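Power strip

A power strip is a row of electrical sockets in one housing, fed by a single cord from the wall. It is one of the most widely used electrical accessories in the home, and a surprisingly varied one! Other names include extension block, multi-socket and, in parts of the English-speaking world, power board.

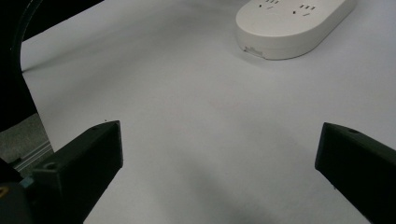
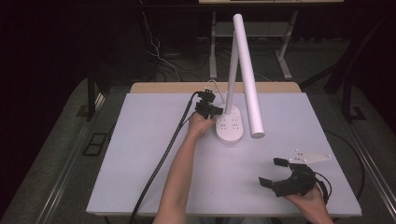
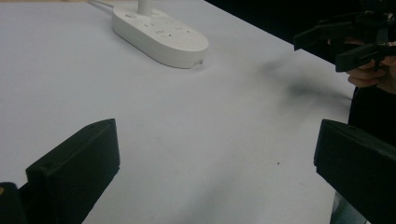
White housings with rounded ends on pale tabletops (first and third); a desk lamp with a rounded white base (second).

Design

Sockets may sit in one line, in two, or turned at an angle so that bulky plugs fit side by side. Many strips add a switch, and better ones include a circuit breaker that trips when the load passes the rated current, commonly 15 amps in North America.

Surge protection

Not every strip protects against surges. Those that do contain parts that steer sudden spikes away from connected devices, and their capacity is given in joules. The Movier line, a favorite among collectors of household electrics, ran from a 700-joule model with 4 sockets up to the wonderful Muvport, rated at 2,304 joules.

Safety

Strips should not be plugged into one another, covered with rugs, or used for space heaters.

See also: Extension cord; Circuit breaker; Wall socket

Last edited October 7, 2019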